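The hallway that ate my March

I promised a few of you an update on the navigation project, and then I went quiet for most of a month. Sorry about that! I was stuck in a hallway. A simulated one, mind you, but I have spent so many evenings in there that I could find my way through it in the dark.

For anyone just joining, I've been teaching a little simulated robot to get around inside a house. I call the software Plallell (it started as a typo and I grew fond of it), and the house it practices in is one I named Ullska. The robot gets a goal, plans a route, and trundles off. If it bumps into anything, it is supposed to stop, back up and think again. That last part is the safety stop, and I was awfully proud of it.

Well. I set up a batch of 800 runs before bed, all of them in the narrow hallway with the sink at the far end, and went to sleep feeling pleased with myself. When I came down with my coffee, the log said there had been no collisions at all. None! I very nearly called my sister. Then I scrolled a bit further and saw that 349 of the runs had never reached the goal. They hadn't crashed and they hadn't stopped either. As far as the robot was concerned, it was driving along nicely the whole time, wheels turning, going nowhere.

I'll admit I blamed the planner first, and I spent a good many evenings taking it apart. I tried wider turns, slower turns, a bigger cushion near the walls. I rewrote the part that decides when a door counts as open. Nothing helped, and a couple of those changes made things worse. It wasn't until I gave up on the numbers and sat down to look at what the robot's own view was giving me that I started asking better questions. The floor down to the sink is wide open, so most of my worrying about the route had been wasted. The closest thing by far is that dark beam slanting across on the right, over part of the open white door.

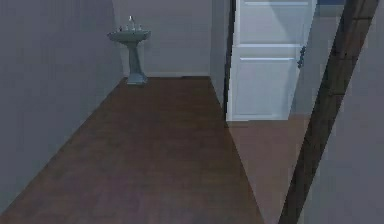
What went wrong

The beam looked solid, and it was solid, at least to the wheels. But when I built Ullska I had given it a shape for the physics to push against and forgotten to put it on the list of things the bump sensor listens for. So the robot would nudge up against it on its way to the doorway, the physics would hold it in place, and the safety stop would hear nothing at all. My lovely clean log was clean for the worst possible reason.

The fix took four lines. Four! After all those evenings. Every solid object now goes on the sensor's list by default, and I have to take it off by hand if I want it ignored. I also added a second check that doesn't care about bumps: if the wheels have been turning and the robot hasn't moved, it stops and complains. I should have had that from the very beginning, and if you're building anything similar, please put it in before you do the fun parts.

I reran the batch last night and bumped it up to 900 while I was at it. The log is full of collisions now, which made me happier than I can tell you. Some of the routes past the beam are still clumsy, and there is a spot by the door jamb where it dithers back and forth like me in the cereal aisle, so that's next on my list. After that I'd like to move on to the kitchen, where I'm told by my own notes that I left a chair half inside a wall.

Recent posts
Why my robot won't turn left
Setting up Plallell on an old laptop
Ullska gets a second bathroom
A slow weekend and a broken charger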